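Progress report to Selevar, period ending June
Prepared by Harish Nadar, planning software

In this period we completed the move of the task planner to the new message layer. Sreekumar Nambiar rewrote the collision checker, and one planning query now finishes in up to 80 milliseconds. Before the change the same query took 800. The logs are stored in the Kota repository.

Two items are behind the plan. The grasp ranking still prefers the nearest object even when the path to it is blocked, and the shared zone lock between the arms is released too late. We have corrected the second item in simulation only - the test on the real cell at Stavthorpe is still to be done.

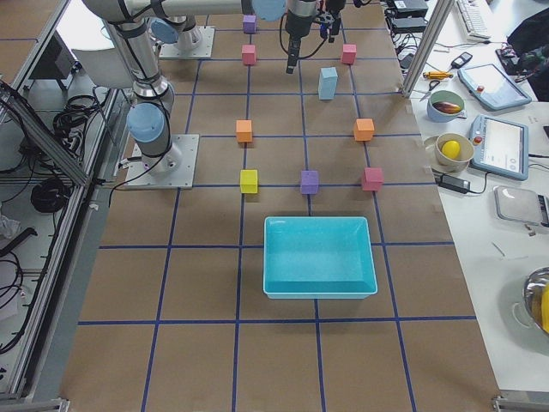

Object ordering is the main work for the next period. The planner must decide which cube goes first to the tray, and for which arm. With the tall light blue block standing among the cubes, a straight low path is not always the right choice, so the block's height will be added to the cost function. We ask that the budget line for cell time remain the same.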